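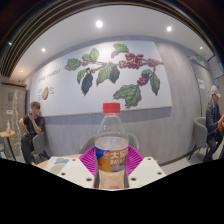 Learning by Hand

Musis, the manipulation group led by Cinzia Valentini, collects most of its training data away from the lab. An operator carries a gripper through an ordinary task, and the recording becomes a demonstration that a robot arm can later be trained on. No arm is present during collection.

The current set, Trirken, covers picking up and setting down drink containers. It holds 580 demonstrations, of which 34 were rejected on review, mostly for lost tracking when the operator turned too quickly.

Clear plastic is the difficult case. A transparent bottle takes on the colors of whatever stands behind it, and its outline can fade against a pale wall. Labels and caps give the model something firmer to locate. Valentini's group therefore records in furnished rooms, with people seated and ceiling lights on.

Operators train for some 15 minutes before their first recorded session. "The usual fault is speed," says Stojan Kovačević, who reviews the recordings. "People reach the way they would at home, and an arm can't follow that."

Remote control remains in use for tasks that depend on contact force – seating a lid, for instance – where the arm's own sensors are needed. It is slower, and Latrice Strickland, who runs those sessions, schedules them separately. Collection for Trirken closes at 900 demonstrations.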